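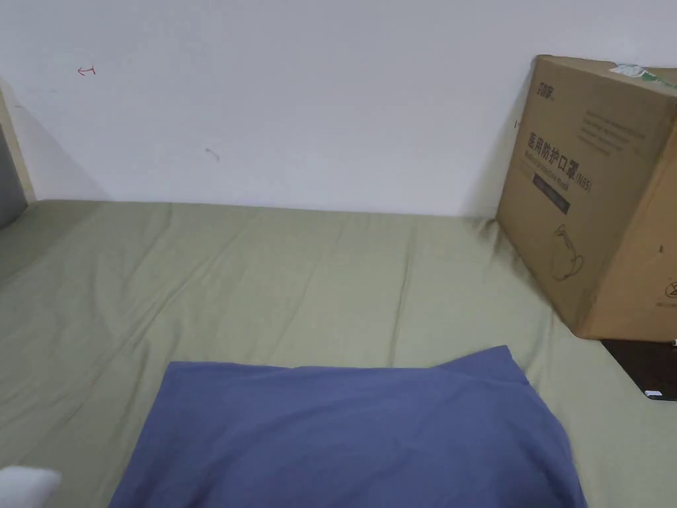 Green sheet and blue fabric on a guest bed in Cledton.

Bedding labels should state mattress depth first

Fitted sheets are sold by length and width. The number that decides whether one stays on is depth, and on most packaging it sits on the back panel in the smallest type, or is missing. I think this is a labeling failure and that it would be cheap to fix.

Length and width are close to standard. Depth has drifted for years as toppers and pillow-top layers were added, and the sheet sizes kept their old names. A buyer who knows only the word "queen" knows two dimensions out of three.

In August I went through the linen stock of the Idby guesthouses with Rahel Aigner, who runs purchasing there. The inventory listed 1,260 fitted sheets. Of these, 158 had been withdrawn in one year, and the reason most often entered was torn corner elastic. The fabric itself was usually sound. Sheets cut for a shallow mattress had been pulled over a deep one at every change until the seam gave. 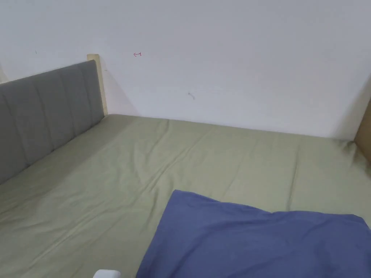

Channel-stitched gray headboard, same house.

The usual objection is that deep-pocket sheets already exist. They do, but "deep" has no fixed meaning. One supplier, Gisler, uses it for two different pocket heights in the same catalog. Pirmin Schnyder, who buys for the Ostolness hostels, orders everything in the largest pocket and accepts the slack. That protects the elastic, but the surplus fabric works loose on thinner mattresses and adds weight to every wash load.

Thread count gets the front of the package. Above a moderate figure it says little about wear, and it can be raised on paper by counting plies. Pocket depth can be checked with a tape measure in 60 seconds.

My proposal is narrow. Print three dimensions in one line, in the same type size, on the front -- and print the maximum mattress depth, measured after washing. Mattress makers should sew the matching figure into the side label, where it can be read with the bed made up to the waist.

26 Dec 2020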